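Zwischenbericht zum Teilvorhaben "Textilien im Haushalt"
Projekt Jangate, zweiter Berichtszeitraum
Zuwendungsempfänger: Prineck Robotik
Vorgelegt bei: Förderstelle Matos, zu Händen Herrn Themba Le Roux
Verfasst von: Fahad Baloch, Projektleitung Datenerhebung

1. Kurzer Stand

Das Teilvorhaben liegt im Zeitplan. Bis Ende September wurden 574 Vorführungen aufgenommen, davon sind 126 nach der ersten Prüfung ausgeschieden. Von den übrigen haben 192 bereits eine vollständige Beschriftung der Teilschritte. Der Rest ist bei der Firma Plemier in Bearbeitung, mit welcher wir seit dem ersten Berichtszeitraum einen Vertrag für diese Arbeit haben.

Die Aufnahmen finden, wie im Antrag beschrieben, in bewohnten Schlafzimmern statt. Im ersten Zeitraum haben wir noch auf einem Labortisch mit weißer Platte gearbeitet. Herr Le Roux hat in seiner Stellungnahme gefragt, ob der Umzug in die Wohnungen den Mehraufwand rechtfertigt. Ich versuche, diese Frage in Abschnitt 4 zu beantworten.

2. Methode der Vorführung

Die vorführende Person bedient zwei Handgreifer, in jeder Hand einen, und erledigt damit die Aufgabe so, wie sie später der zweiarmige Roboter erledigen soll. Ein Roboter ist bei der Aufnahme nicht notwendig. Aufgezeichnet werden das Kamerabild, die Lage der beiden Greifer im Raum und die Öffnung der Finger. Die Person sitzt meistens auf der Bettkante oder auf dem Bett selbst, weil man im Stehen nach kurzer Zeit den Rücken spürt. Diese Haltung hatten wir im Antrag nicht vorgesehen, sie hat sich bei den Proben ergeben.

Die Arbeitsanweisung an die Vorführenden ist bewusst kurz gehalten. Sie sollen das Kleidungsstück nur mit den gelben Fingern berühren, die freie Hand gibt es nicht. Sie sollen langsam anfahren, vor dem Zugreifen einen Moment innehalten und nach dem Zugreifen nicht sprechen. Das Sprechen war am Anfang ein Problem -- die meisten Menschen bewegen dabei die Hände mit.

Für den Beginn jeder Aufgabe gilt, dass das Stück lose auf dem Bett liegt und nicht vorher zurechtgezogen wird. Bei schwarzen Stoffen ist der Anfang besonders schwierig, denn die Falten sind im Kamerabild schwach zu erkennen und der erste Griffpunkt muss gut gewählt sein. Wir empfehlen eine Stelle, wo der Stoff von selbst hochsteht. 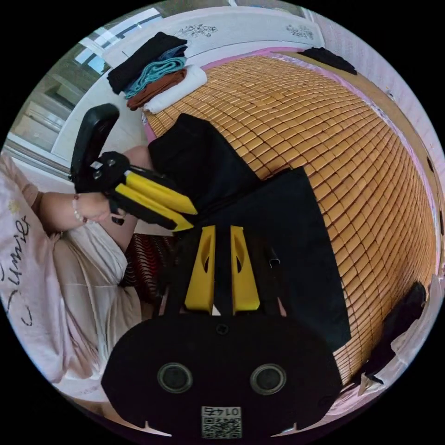

3. Durchgeführte Arbeiten nach Teilschritten

3.1 Annähern und erster Griff

Dieser Teilschritt ist am weitesten fortgeschritten. Für helle und für dunkle Stücke liegen ausreichend Vorführungen vor. Bei den ausgeschiedenen Aufnahmen war der häufigste Grund, dass die Finger den Stoff nur an der Oberfläche streiften und beim Anheben leer zurückkamen. Wir haben lange überlegt, ob man solche Versuche behalten soll. Jetzt behalten wir sie, wenn die Person den Griff innerhalb derselben Aufnahme wiederholt, denn der Roboter soll auch das Nachgreifen lernen. Diese Regel gilt seit der Mitte des Berichtszeitraums, und einige früher gelöschte Aufnahmen konnten dadurch nicht mehr gerettet werden. Das bedauere ich.

3.2 Halten einer Falte mit einem Greifer

Beim Halten bleibt ein Greifer am Stoff, während der andere noch frei ist und seine Position sucht. In den Daten ist dieser Moment sehr wertvoll, weil die beiden Hände hier verschiedene Rollen haben. Für die Beschriftung bei Plemier war er aber zuerst unklar. Manche Bearbeiter haben das Halten als Pause markiert und herausgeschnitten. Wir haben deshalb die Anleitung geändert und als Muster eine Aufnahme mit einem dunklen, zerknitterten Stück auf einer Bambusmatte beigelegt. Die gelben Finger klemmen dort eine Falte am unteren Teil des Stoffes, der zweite Greifer steht rechts in der Hand der vorführenden Person. Seit dieser Änderung gibt es zu diesem Punkt keine Rückfragen mehr. 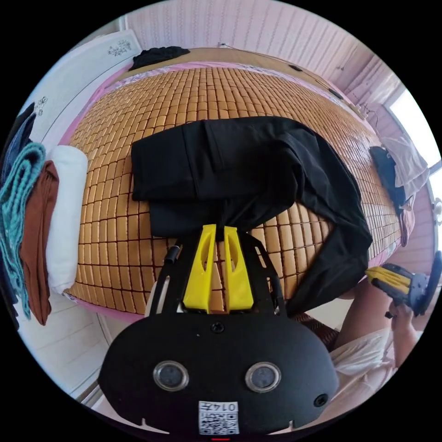
3.3 Spannen zwischen beiden Greifern

Das Spannen ist der schwierigste Teilschritt und wird auch im nächsten Zeitraum die meiste Arbeit brauchen. Beide Greifer halten den gleichen Stoff an zwei Stellen und entfernen sich voneinander, bis der Stoff gestreckt ist. Ein Mensch fühlt die Spannung im Handgelenk. Unsere Greifer messen keine Kraft, daher muss der Roboter aus dem Bild und aus dem Abstand der beiden Greifer schließen, wann er aufhören soll.

Wir haben die Vorführenden gebeten, in der gestreckten Stellung zwei Sekunden zu bleiben, bevor sie weitermachen. So bekommt man genug Bilder, in denen der Stoff gerade zwischen den Fingerpaaren verläuft. Bei schmalen Stoffteilen sieht man diese Linie sehr deutlich. Bei breiten Teilen, zum Beispiel bei einem Handtuch, bleibt der untere Rand hängen und das Bild ist weniger eindeutig.

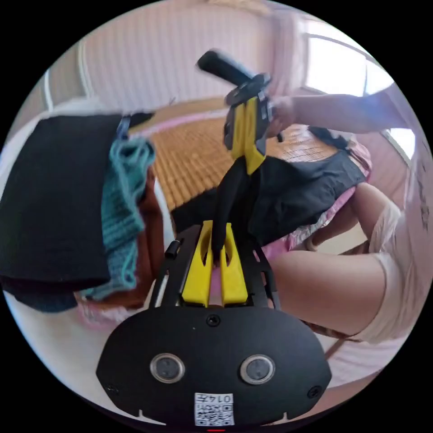

Abb. 3: Spannen eines schwarzen Stoffstreifens zwischen zwei Handgreifern, Teilschritt 3.3

Bei den Aufnahmen zum Spannen haben wir außerdem festgestellt, dass der obere Greifer meistens zu hoch gehalten wird. Der geplante Roboterarm kann diese Höhe über einem Bett nicht in jeder Stellung erreichen. Wir prüfen jetzt jede Bahn nachträglich gegen das Modell des Arms. Aufnahmen, die außerhalb der Reichweite liegen, werden nicht gelöscht, sondern nur für das Training der Bilderkennung verwendet.

4. Zur Frage der Wohnumgebung

Herr Le Roux hat geschrieben, dass ein Labor mit nachgestelltem Bett billiger wäre. Für die reine Aufnahmezeit stimmt das. Anfahrt und Aufbau kosten uns an jedem Wohnungstag fast den ganzen Vormittag, und das Licht vom Fenster ändert sich während der Arbeit.

Dennoch bitte ich darum, die Wohnumgebung beizubehalten. Im Labor lag auf der Fläche immer nur das eine Stück, welches bewegt werden sollte. In einem richtigen Schlafzimmer liegt daneben ein Stapel mit gefalteten Sachen, darunter eine Matte mit eigenem Muster, und das Fenster blendet in einen Teil des Bildes. Das Modell aus den Labordaten hat im Vergleichsversuch mehrmals nach dem Stapel gegriffen anstatt nach dem losen Stück. Das Modell, welches zusätzlich die Wohnungsdaten enthielt, hat diesen Fehler seltener gemacht. Eine genaue Auswertung dazu folgt mit dem nächsten Bericht, weil der Vergleichsversuch noch mit mehr Stoffarten wiederholt werden muss.

5. Schwierigkeiten und Abweichungen vom Plan

Die Verfolgung der Greiferlage verliert manchmal die Orientierung, wenn ein großes dunkles Stück nahe vor die Kamera kommt. Wir fangen in solchen Fällen die Aufnahme neu an. Eine bessere Lösung, mit einem kurzen Rückblick auf den Raum vor jedem Teilschritt, ist in Erprobung.

Eine der Vorführenden hat das Projekt aus persönlichen Gründen verlassen. Die Einarbeitung der Nachfolge hat länger gedauert als erwartet, denn die Bedienung mit beiden Händen gleichzeitig braucht Übung. Die ersten Aufnahmen einer neuen Person verwenden wir grundsätzlich nicht.

Die Rechnung von Plemier für die Beschriftung liegt etwas über dem Ansatz. Der Grund sind die Korrekturen zum Teilschritt 3.2. Der Mehrbetrag kann aus den eingesparten Raumkosten gedeckt werden, ich bitte hierfür um eine formlose Zustimmung.

6. Nächste Schritte

Bis zum folgenden Bericht sind geplant:
- Abschluss der Beschriftung aller geprüften Aufnahmen
- weitere Vorführungen zum Spannen, mit Schwerpunkt auf breiten und elastischen Stoffen
- erste Vorführungen zum Falten des gespannten Stückes
- Wiederholung des Vergleichsversuchs Labor gegen Wohnung
- Übertragung des ersten Griffs auf den zweiarmigen Aufbau in unserer Halle

Für den letzten Punkt laden wir die Förderstelle gerne zu einem Besuch ein. Der Aufbau ist am Vormittag ab 9:30 Uhr in Betrieb, ein Termin kann direkt mit mir vereinbart werden. Die Liste der ausgeschiedenen Aufnahmen mit den Gründen stelle ich auf Wunsch gesondert zur Verfügung.

Fahad Baloch
Prineck Robotik, Projekt Jangate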